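Looking after a concrete floor in the garage or workroom

When we moved into the house on Escobar Street the workroom floor was bare concrete, and it gave off dust like a bag of flour. I swept it every evening for a month and every morning there was a fresh gray film on my socks. If you have the same trouble, take heart, it can be put right over a few slow days, and you don't need to rent anything fancy to do it.

Start with a proper cleaning. Sweep first with a soft broom, then vacuum the corners and along the wall (a crevice tool is worth hunting for). Oil spots want cat litter, the plain clay kind, ground in with the heel of an old shoe and left overnight. My neighbor Walter Montoya swears by dish soap and a stiff brush after that, and I've come around to his way of thinking, though I use a good deal less soap than he does. Rinse until the water in the bucket stays clear. Soap left behind will make the floor slick, and sealer won't grip it.

Then let it dry, and I mean really dry. Tape a square of clear plastic to the floor, all four edges, and leave it overnight. If you find beads of water under it in the morning, you have damp coming up from below and no sealer from a can is going to cure that. Ours was fine by March, once the heating had been on a while.

For the sealer itself, a water-based one is kinder to your nose. Put it on thin with a short-nap roller, working backward toward the door, and please do check that your coffee isn't on the far side of the room. Two thin coats are better than one thick one. The label will say how long between them, and in a cold room I'd add another 3 hours to whatever it says. Our room took 5 days from first sweep to walking about freely, and I was cross for at least two of them.

Once it's sealed, daily care is easy — a dust mop, and now and then a damp one with plain warm water. Skip vinegar altogether, it eats at concrete even when you thin it down.

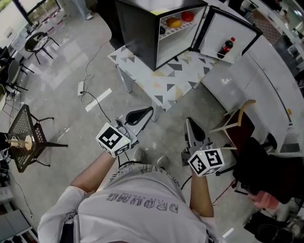
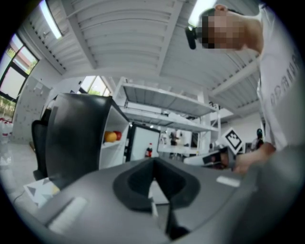 Felt pads under stool legs are worth the little bit of trouble, and so is a mat by the outside door, where most of the grit comes in. Shake the mat out often or it turns into sandpaper. Ya-wen Ho wrote to ask whether she could put a rug over a new floor right away, and I would wait until the sealer is fully cured, going by the can again, and choose one without a rubber backing, as rubber can leave a yellow stain that no amount of scrubbing will lift. A cotton rug you can throw in the wash does nicely.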